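Ticket 1747 - Oven trips the kitchen circuit
Site: Baltham, flat above the shop
Opened by: Oluwatosin Tamuno
Handled by: Tatu Odera
Status: Closed

Reported
Power to the kitchen sockets goes off when the oven is set above 200. Hob is fine on its own. Started in July.

Checks
1. Reset the breaker and ran the oven empty at 200. Held for the full half hour.
2. Raised to 300. Tripped in a few minutes. Same again on a second try.
3. Unplugged the fridge and the dishwasher, repeated step 2. Still trips, so not an overload.
4. Isolated the oven and took off the rear cover. Fan motor and wiring sound. Outer element has a split in the sheath near the left bracket.
5. Insulation test on that element failed. Inner element passed.

Parts
Replacement element ordered from Jiltwood. First one sent was the wrong length - returned. Second one fits.

Hob
Checked while on site, no fault found. Customer can carry on using it as normal. Two grates side by side and the knobs on the front panel:

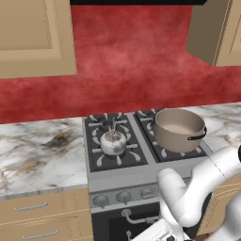

After the repair
New element fitted, insulation test passed. Ran at 300 for an hour with fridge and dishwasher back on, no trip. Oluwatosin to ring if it comes back. Old element binned.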